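October

Up at six to get to the county office before the line formed. The assessment notice came last week and says the house on Sondside Road is worth a good deal more than it was at the last valuation. The tax goes up by 800 dollars a year if I let it stand. Hülya Kozan across the street got almost the same letter, and her place has the new roof and the second bathroom. Mine has neither.

The clerk at the counter was Duygu Duman. She was polite and quick. She pulled the property card and turned the screen so I could read it. They have me down for a finished basement. It has a concrete floor and a furnace in it, and I have never finished anything down there. She said a wrong entry like that is grounds for a review by itself, separate from arguing over the value, and that I should file both on the same form. Photos of the basement, a copy of the card, and three sales from the neighborhood. The deadline is the 16th.

Parking was 2 dollars.

Called Selim Dağdelen at lunch. He did the closing when I bought the place. He thinks the basement entry came over from the old owners, who took out a permit and never did the work. If the permit was never closed, the county may have marked it as done. He will look for it in his files but he is busy until next week. He also said to check that the homestead exemption is still on, since it dropped off for some people when the county changed systems. I looked and it is still on. 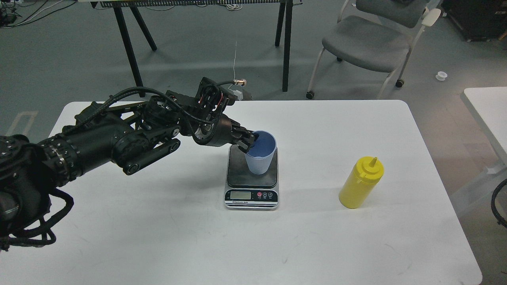
Spent the afternoon on the sales. The Sönmez house on the corner is the best one for me, same year and same floor plan, sold in spring for less than what they say mine is worth. The second is two streets over and has a bigger lot. I could not decide on the third. Soon-im Bang told me to leave out anything sold between relatives, as they throw those out, and that took care of the one I liked most.

Read the form through twice. Part B asks for "owner's opinion of value" and wants a single number. I wrote one in pencil, erased it, and wrote a lower one. Will ask Selim.

Hülya came over after supper with her notice. Hers has the right number of bathrooms but the wrong lot size. She does not want to file if it means someone walking through the house. I told her what the clerk told me, that they mostly do it from the paperwork and would call first.

To do: basement photos in daylight, move the boxes away from the furnace wall first. Copy of the deed. Stamps.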